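Household Diary, Utlow House
8/23/18

The linen and woollens review was resumed in the forenoon, the upper landing having been completed previously. The airing cupboard was emptied on to the landing floor and its shelves wiped down with plain water. Two shelves were found to bow at the centre and have been turned over. The sheets were returned in their former order, singles to the left and doubles to the right, with pillowcases above.

Four bath towels have been withdrawn from use and cut for cleaning cloths. The tablecloth from the Gandley house was examined at the window. The mark near the hem remains faint but visible, and the cloth will be kept for garden use only.

The cedar blocks ordered from Flevico arrived before noon. The parcel was one bag short. A letter was written to the firm the same afternoon and a copy placed in the green folder. The blocks that did arrive have been put in the lower drawers of the chest, where moth was noted in March.

Lunch was taken late. The weather remained dry, with a light wind from the west, and the back bedroom windows were kept open until tea.

Woollens occupied the remainder of the day. It has been the custom of this house to store knitwear flat, and that custom will continue. Garments on hangers had dropped at the shoulder, and two cardigans could not be brought back to shape. Both have been set aside for unpicking, as the yarn is sound. The plain jerseys were folded in thirds and returned to the chest with tissue between them.
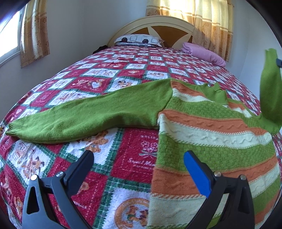
The heavier knitwear requires a separate method, and the back bedroom was used for the purpose. Thick garments do not fold well in thirds, and the bulk at the centre prevents the drawer from closing. Each is therefore to be spread on the bed, the sleeves drawn out and straightened before they are crossed over the body. The striped sweater in green, orange and cream gave the most trouble, the raised cable in the paler bands making a ridge wherever a fold crosses it. One plain green sleeve lay out across the quilted bedspread with a slight twist still in it, and the neckline was rumpled. It has been decided to fold this garment once only, at the waist, and to give it the top of the drawer.

The Symonenko blankets were not reached. They will need the large table and a full morning. The drawer labels are also outstanding, and 40 were cut from card after supper, of which 5 have been written.

Windows closed at dusk. Landing swept.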